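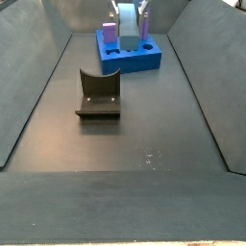
3.2 Foam boards and loose pieces

Shape boards have been used in the study of fitting and sorting for a long time, and most published work describes them only by the number of holes. We found this too thin for our purpose, which was to compare how well different pieces stand once they are in place. The boards used at Sisthorpe are cut from thick foam with a matte face, and the recesses vary a good deal in outline. In the blue board of Figure 4, a plain round hole lies near one corner of the front edge, while the cutout near the other has a notched, stepped outline that gives far fewer ways in. A long rectangular piece such as the steel-blue one calls for a narrow slot, and here the margin is small on two sides and generous on none.

Pieces were grouped by outline and by height. Height matters more than we expected when the protocol was drafted. A short block with a squared top leaves little to hold above the foam, but it also has little to tip it over. A tall block is easy to take hold of, and any lean at the base is plain to see at the top. Boersma proposed that lean be scored separately from fit, and this was adopted from March onwards. In all, 554 placements were scored under the revised sheet, of which 31 were set aside where the two scorers could not agree on the outline of the recess.

Figure 4. Blue foam boards with pieces standing in them.

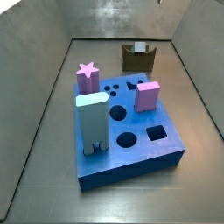 The second group of pieces is less regular. Prisms with a star outline have to be turned until the points line up, and scorers were asked to note the turn as well as the final fit. Pieces with two legs raise a different question, as both legs must meet their own holes and an error at one is carried over to the other. We treated a two-legged piece as a single placement — Michiels had argued for two — and the sheet has one row for each.

Empty recesses were scored too. Round holes of one size may serve several pieces, so an open round hole says little about which piece is missing. A square or cross-like recess says rather more. For this reason the tables in Section 4 list open recesses by outline, and the small round holes set in a triangle are entered as one group of three.

The foam itself was checked for wear every Friday, using the Eltstead gauge. Edges of the round recesses held up well. The inner corners of the notched ones softened first, and a board was withdrawn once a corner could be pressed back with the thumb.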